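Chapter 7
Ice and the Cooling of Drinks

7.1 Introduction

A solid that melts takes in heat without becoming warmer. The heat taken in during melting is called latent heat, and it is the reason a small mass of ice can cool a much larger mass of liquid. This chapter sets out how that heat is measured, how the shape and surface of the ice affect the rate of melting, and how far the simple theory can be trusted in an ordinary room.

The reader should already be familiar with specific heat capacity (Chapter 4) and with heat flow through a flat wall (Chapter 6). Symbols are those used in earlier chapters. Temperatures are in degrees Celsius unless stated otherwise.

7.2 Terms used in this chapter

Melt water is the liquid formed from the ice during a trial. It is counted separately from the liquid being cooled, even where the two have mixed. The charge is the total mass of ice added at the start. The hold time is the period during which the liquid stays within one degree of its lowest temperature.

Clear ice and cloudy ice differ mainly in the amount of trapped air. Water that freezes from all sides at once pushes dissolved air towards the middle, where it forms small bubbles. Water that freezes slowly from one side drives most of the air ahead of the freezing front, and the last part to freeze can be cut away. The latent heat per gram of ice is the same in both cases. Differences in melting rate come from surface area and from cracks.
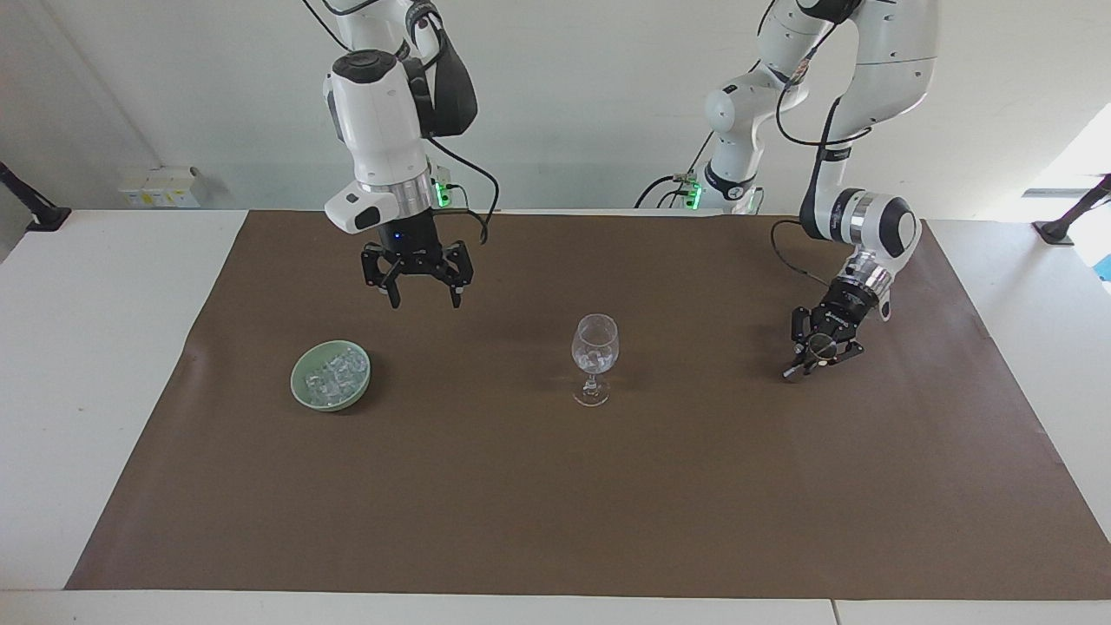 Reading time for this chapter: 40 minutes, excluding problems

7.3 The heat balance

Consider a vessel holding 300 g of water at room temperature, to which ice at 0 degrees is added. If no heat enters from outside, the heat lost by the water and the vessel equals the heat used to melt the ice, plus the heat used to warm the melt water to the final temperature. The vessel term is often left out in elementary work. For thin glass the error is small; for a heavy ceramic bowl it is not, and Problem 7.4 asks for its size.

Ice taken straight from a freezer is colder than 0 degrees and must first be warmed to its melting point. This adds a third term to the balance. The term is modest, as the specific heat capacity of ice is close to half that of water.

7.4 Sources of data

Worked values in Sections 7.5 to 7.8 are drawn from the Plaklow trials, in which charges of 800 g were melted in open vessels containing 1,000 g of water. The Trorner tables in Appendix C give the same results corrected for evaporation. Where the two disagree, the corrected figure is used and the difference is noted in the margin.

Section 7.5 begins with the case of a single cube in still water.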